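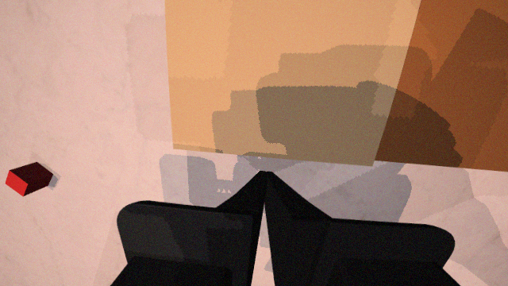
Simulated wrist view, with the gripper over a pale floor and the red cube off to the left.

Budget the simulator before the arm

Every equipment submission I have reviewed for a small automation cell has the same structure. The robot arm gets the first line and the largest figure. The gripper gets the second. Simulation, if it appears at all, is folded into a line called integration or commissioning, where it competes for hours with cable trays and guarding. I think this order is wrong, and I would like to see it reversed in the next round of capital requests.

Consider what the simulated work costs. A pick task on a small cube can be set up by one competent engineer on a workstation the department already owns. At Fesbridge, Raluca Sandu's group spent 20 working days on theirs and charged the labour to a planning code. The exercise changed the purchase specification in two places. The fingers first proposed were broader than the task warranted, and the wrist camera mount put them across too much of the lower view. Both changes were made on paper, prior to any order being placed.

Compare that with finding the same faults after delivery. A replacement finger set was quoted at $900, a modest sum, but the lead time was 26 weeks and the cell would have depreciated on the floor for all of them. Finance reports rarely attribute that loss to anything. It turns up as low utilisation in the second year, by which time the engineer who signed the specification has usually moved on.

The usual objection is that simulation flatters the equipment. Guangming Kang has made this argument at length, and part of it is sound. Contact models are approximate, and friction values are often guesses with decimal places. A rendered shadow can be soft or hard according to a setting, and a vision system tuned on one will not necessarily tolerate the other. In the view reproduced with this essay, the arm's shadow falls across a translucent orange panel and darkens a good part of it. How a real sensor would treat a similar patch is a matter for bench testing.

I accept all of that. It is an argument for a validation line in the budget - one which most submissions also lack. It does not support skipping the cheap stage and proceeding to the expensive one on the strength of a vendor's brochure.

There is a second objection, more administrative in nature. Software licences and engineering hours are operating expenditure, while the arm is capital, and the two are approved by different people in different months. Shufen Wan's suggestion is to release the capital in 2 stages, the second conditional on a simulation report naming the reach, finger geometry, camera position and lighting assumptions. I would add the model files to the deliverables, in a format that can be opened without the vendor's licence.

For departments preparing November submissions, the practical step is small. Move simulation out of integration, give it its own line and its own owner, and date its completion ahead of the purchase order. If the arm then turns out to be the wrong arm, the line has paid for itself and the request can be amended.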